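Notebook - bill tracking, climate and energy policy coding
January, started 9:40 a.m.

Picking up the coding of the Grollcombe assembly material. The set is 223 filings: bills, amendments, and the nonbinding resolutions that cite the clean jobs framework. Last session's codes were done under the old scheme, where any mention of a federal target was scored as support. That inflates the support count, so the whole set gets recoded.

1. Source pull
Filings exported again from the Clila archive. The export drops the amendment history when a bill has been substituted on the floor, so the substituted bills were pulled by hand from the assembly journal. Two have the wrong session number in the archive header. Fixed in the working copy, left alone in the raw folder. 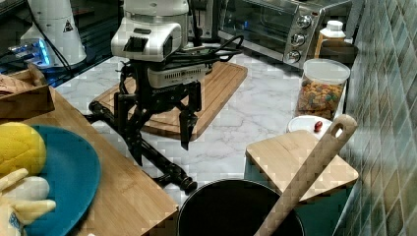
2. Coding scheme
Four codes now: endorses, endorses with conditions, refers to committee without position, opposes. "Conditions" means a spending cap, a sunset date, or a local opt-out written into the operative text. A condition that only shows up in the preamble does not count. Preambles in this assembly are long and get copied from one session to the next, so they say little about the sponsor.

Cosponsors are recorded as of first reading. Late cosponsors go in a separate column with the date they signed on. Withdrawals are kept, with a flag.

3. Test batch
Ran 55 filings through the new scheme twice, the second pass in shuffled order and with the first codes hidden. Disagreement was in 4 filings, all of them on the line between plain and conditional endorsement. Three are utility rate bills where the opt-out sits in a cross-referenced section. The fourth is a building code resolution that sets no deadline but asks for a yearly report. Coded it as plain endorsement. A reporting duty is not a condition under the definition in section 2.

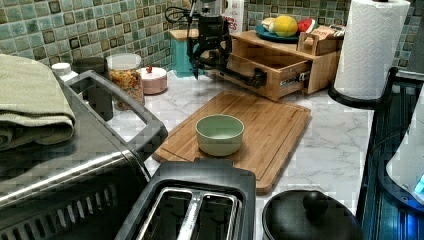
Does a cross-referenced opt-out count as a condition?
Only if the bill cites the section by number and the section was in force on the day of filing. General wording such as "subject to existing law" is ignored.

Applied that to the three rate bills. Two move to conditional, one stays as plain. The Wilovport transit bond bill has the same structure and should be checked against this rule before the next pass. It cites a section that was repealed and then restored in the same session, and the journal is unclear on which came first.

11:15 a.m. Started on the hearing transcripts. Testimony limit for written statements is 300 words, and most groups file right up to it. Form letters are grouped by matching the first two paragraphs after stripping the salutation. This misses letters where the sender swapped the opening, so the closing paragraph is checked as well.

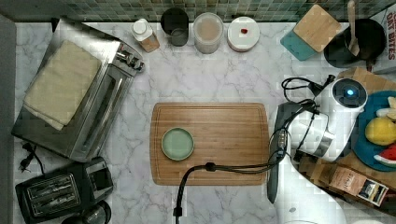 4. Vote records
Voice votes have no roll call and stay blank. Do not fill them from the press summary. The earlier file did this for the Hajdu amendment and listed members as voting yes who were on excused absence that afternoon. Removed those rows.

Committee votes and floor votes are now in separate tables, joined on bill number plus version letter. Joining on bill number alone gave duplicate rows for anything that was amended and sent back.

Party switchers are coded by the caucus they sat with on the vote date. One member changed caucus between committee and floor on the same bill - both rows are right, leave them. 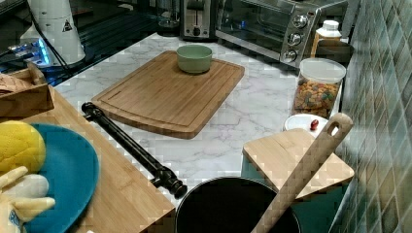 Counter with cutting board, bowl and toaster oven.

Open items
- Wilovport bond bill: order of repeal and restoration. Request the clerk's copy.
- Cross-reference rule needs to go in the codebook, with the rate bills listed.
- Rerun the duplicate check on the vote tables after the next export.
- Old support totals are still in the shared summary sheet. Mark them as superseded, do not delete.

Stopped 4:50 p.m. Recode is through the end of the energy committee bills. Transportation next.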